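Week 7: Planning a handover between two arms

Welcome back, everyone, and thank you for the lab reports (I've read nearly all of them, and they were a pleasure). Last week we let one arm pick a part and put it down by itself. Now we add a second arm, and the planner suddenly has a lot more to worry about!

The first question is where the two grippers should meet. Our Jastik planner samples 42 candidate poses, throws out any that either arm can't reach, and then checks the rest for collisions — and please remember that the cables are part of the robot too, even though the simple model leaves them out.

The second question is which end of the part each gripper gets. With a pushbutton switch, if the giving arm holds the base, the cap is left free for the receiving arm, so choose your first grasp with the second one in mind.

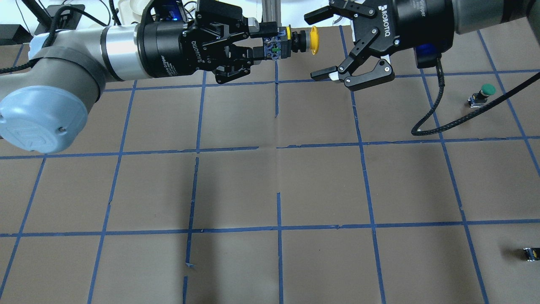 Timing comes last. The receiver closes first, the giver waits for the grip signal, and only then does it open. Lerato Mkhize's notes on the Fisari controller cover the wait states far better than I can in a page, so do read section 8 before you start coding, and bring me your questions.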